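Bornden : l'atelier de reprise textile ouvre ses tables au public

L'atelier Tefera, installé à Bornden dans l'ancienne halle au grain, accueille désormais les particuliers deux après-midi par semaine pour le tri et la remise en état du linge de maison. L'annonce a été faite le 5 novembre 2019 par l'association qui gère le lieu.

Jusqu'ici, les tables étaient réservées aux lots envoyés par les communes voisines, dont Bidholm. Nappes, rideaux, housses et coupons y étaient dépliés, examinés, puis répartis entre la couture, la vente et l'effilochage. Les habitants pourront maintenant venir avec leurs propres pièces, propres et sèches, dans la limite de 2 sacs par foyer et par visite. Les oreillers, les couettes et les tapis ne sont pas acceptés.

L'inscription se fait à l'accueil. Une place à table est attribuée pour l'après-midi, avec du fil, des épingles et une paire de ciseaux. Les machines à coudre restent réservées aux personnes ayant suivi l'initiation, proposée une fois par mois. Les coupons unis, souvent les plus demandés, sont rangés par couleur et vendus au poids.

Depuis avril, l'atelier a reçu 200 sacs de textile. Sur ce total, 69 contenaient des pièces directement réutilisables, qui ont été mises en rayon à la boutique Konwood, rue des Tanneurs. Le reste a été recoupé ou confié à une filière de recyclage. L'association espère recevoir 100 sacs supplémentaires avant la fin de l'hiver. Elle cherche aussi des étagères profondes et des boîtes à couvercle.

Le tissu bleu-vert fait partie des textiles présents à l'atelier.

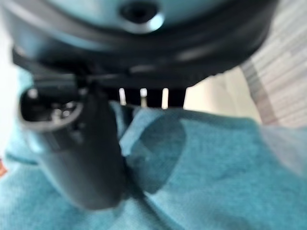 Une habituée de la boutique aurait préféré une ouverture le samedi, car les après-midi de semaine, dit-elle, excluent ceux qui travaillent. L'association répond que la question sera revue au printemps. L'entrée est libre, le stationnement se fait derrière la halle.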